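Late release (robotic cloth folding)

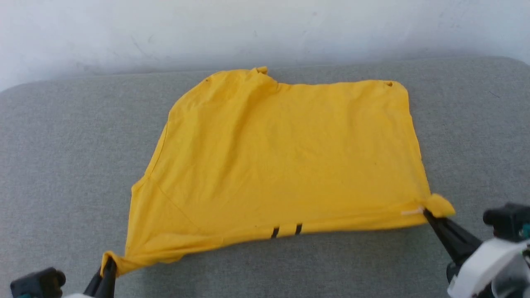 Written by Mohcine Soliman
Last updated August 19, 2024

Late release is a fault in two-armed cloth-folding robots in which a gripper starts its next move before its jaws have fully let go of the fabric. The cloth goes along for the ride! It is one of the most talked-about faults in robotic laundry work, and one of the most interesting, as a T-shirt held by both lower corners can hide the trouble until the arms begin to part.

The name comes from the Trimitcombe folding trials, where the fault was logged 7 times in 548 folds. Earlier notes from the Pumico workshop called it "drag-off," a term still heard among people who worked there.

Causes

A release needs two things: the jaws must open, and the fabric must drop clear. Most controllers check only the first. When a corner has been bunched into a knot by the grip, folds can stay hooked on a jaw even after the motor reports that it is open. Hems are worse than single layers, and sewn-in labels near a corner can catch as well. A soft, padded work surface adds its own wrinkle (sorry), for the jaw tips can press into it and open less than commanded.

At Trimitcombe the root cause was a timing setting. The arms were told to lift 548 milliseconds after the open command, while a worn left gripper needed 625 to open all the way. Two of the faults ended with torn hems, and one pulled a wrist joint hard enough to trip its force limit.

Safety

Damage is usually limited to the garment, but the danger grows when a person reaches in to free the cloth. An arm that has stopped on a force limit may still be holding tension, and it can spring back when the fabric comes loose. The Peradden lab's rule is to stop both arms, cut drive power, and only then touch the shirt.

Fixes

The Abdel Hamid method, now widely copied, adds a small sideways wiggle after opening and waits for the wrist force to settle before lifting. It is a lovely bit of practical engineering, and it needs no new sensors on arms that already measure force. Trimitcombe adopted it in October along with new jaw pads.

See also: Double-layer grasp; Force limit; Hem detection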